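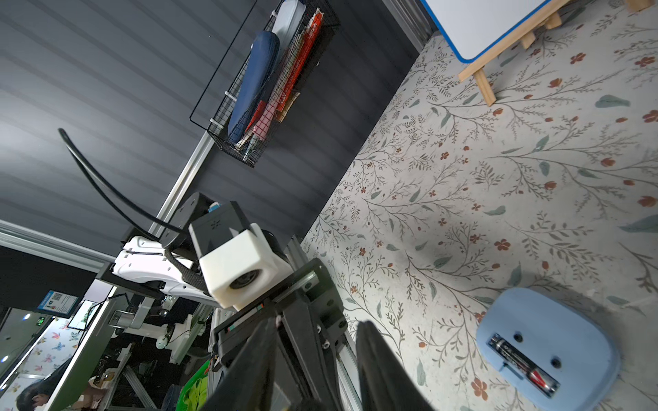 Changing a battery is the first household job most owners want to hand over to the Skomau bench, and we advise against expecting much of it. A child of eight does it without thinking. The arm has to find the compartment, judge the angle of the cell and let go at the right moment, and any of these can go wrong. With a single battery sitting diagonally, one finger's width off is enough to spoil the attempt. A flowered table covering like the one used here makes a fairer test than a plain one, as most kitchens have something of the sort.

Setting up the battery task

1. Switch off both arms and wait for them to settle before reaching in.

2. Clear the middle of the mat. Pencil cases and other odds and ends can go in the wire baskets on the walls. Check that the zip ties are tight. A basket that sags will foul the cables.

3. Put the gadget down where both grippers can get at it. If only one can reach, it will push the thing along the mat and you will learn nothing.

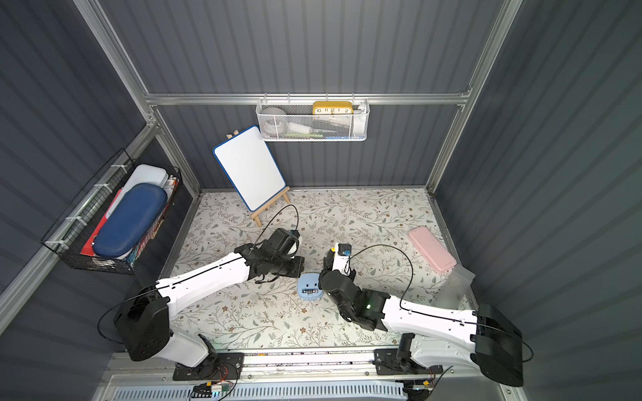
4. Move each arm by hand through its full swing. The black cables should loop freely and must not catch on the easel.

5. Set the grip to 451 for a hard plastic case. Do not go above 750. The higher settings are meant for metal parts and will crack a battery cover.

6. Start the run at slow speed and keep a hand by the stop button.

CAUTION: Never use a leaking or swollen cell. The gripper cannot tell that anything is wrong with it.

Note on results. The leaflet from Gorimora speaks of "everyday chores". Our own log stands at 2,101 tries, and Parisa Ranjbar, who keeps it, counts a try as good only if the cell is in the right way round and nobody touched anything. Please use the same rule. A run where you nudged the gadget straight is a failed run, however close it looked.

7. Write down every try, including the ones you stopped.

8. When you have finished, park both arms and take the cell out yourself. It is quicker.

If the arm drops the cell 2 times in a row, see Finger Wear before changing any settings. Walid Hakim has spare pads at the Pludness workshop.

2018-12-16 | By Mehrangiz Salehi

Contents | Safety | Battery task | Finger wear | Back | Next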